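Sirnden 2529 mono laser: four months in

Reviewed by Leanne Lightfoot
Filed under: Printers, Home office

Quick one this, I've a parcel van coming at 3 and labels still to do. Which is what I bought the thing for.

Background. Had a Kamata inkjet for years. Fine for photos, hopeless for anything else, went through cartridges like nobody's business and sulked if you left it a fortnight. Heads clogged again in January and I'd had enough. Wanted mono, wanted laser, wanted double-sided, didn't want a scanner. Short list came down to the Sirnden and a Bristevach that was a bit cheaper but had no wifi. Went Sirnden.

Setting up

Box is heavy. Get someone to help on stairs. Toner is already inside but you have to pull the orange strip out and the leaflet shows this in a drawing the size of a stamp. Pulled it too fast, got a smudge on my sleeve. Pull slowly.

Wifi took 4 goes. The little two-line screen wants your password one letter at a time with up and down arrows, capitals after the small letters, symbols after that, and if you overshoot you go all the way round again. My password is long. Gave up, plugged in a cable, did the wifi from the computer in a minute flat. Do that first. The CD is no use to anyone, get the driver off their site.

Worked with my laptop straight off. Dima Mansour next door has an older one and needed the second driver down on the list, the one marked "basic". No double-sided with that one, mind.

Print quality

Text is lovely. Black, sharp, small print readable. Thin lines good. Grey shading is bandy, you can see stripes in any big block of it, so if you do charts for work you may be cross. Photos don't bother.

Envelopes go in the front slot, one at a time, flap down. Back flap of the printer has to be open or they come out creased. Labels the same. I do sheets of 20 and the top row was drifting about on me untill I changed the paper type to Labels in the settings, not Plain. Now dead straight.

Speed

Box says a number, I don't care about the number. First page from asleep is slow, long enough to wander off. After that it rattles along. Double-sided is a good deal slower, every sheet goes out and gets sucked back in, and the first time I grabbed one halfway. Don't grab.

Noise

Louder than the inkjet while it's running. Fan carries on for a while after. Asleep it's silent. I wouldn't want it in a bedroom, Soledad Figueroa has hers in one and says she's used to it, so there you go.

Toner

Starter one is small. Mine started moaning at the end of month 3 and I took it out and rocked it side to side and got another few weeks. There's a setting called Continue, hidden under Maintenance, turn it on or the printer just stops dead when it thinks it's empty. Replacement is the big one and costs a fair bit, but set that against what I was handing over for ink and I'm well ahead.

Cheap copies exist. Gearóid Madigan put one in his and got a grey line down every page, swapped it back. One person's bad luck maybe. I stuck with the proper one.

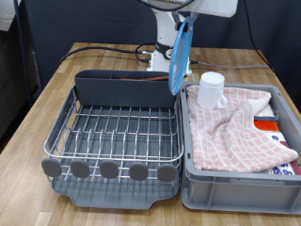 Paper jams

Two so far, both my fault, both with damp paper out of the garage. Front drops down, drum comes out in one piece, sheet pulls free. Keep the drum out of the light while you're at it. The rear cover is stiffer and I thought I'd snapped it. Hadn't.

The tray is the weak point. Thin plastic, sticks out the back when it's set to A4, and the dust cover over it lifts off if you so much as look at it. Mesure your shelf with the tray out, I didn't.

Would I buy it again

Yes. Would like a better screen and a tray that fits inside the thing. Otherwise does labels, does letters, wakes up when asked.

Good: text, running cost, double-sided, small labels
Bad: wifi setup, grey shading, tray, fan
Score: 4 out of 5

Edit, Tuesday: Natalie Fothergill asked if it prints from a phone. Yes, same wifi, no app needed on mine. Double-sided is off by default from the phone so tick it each time.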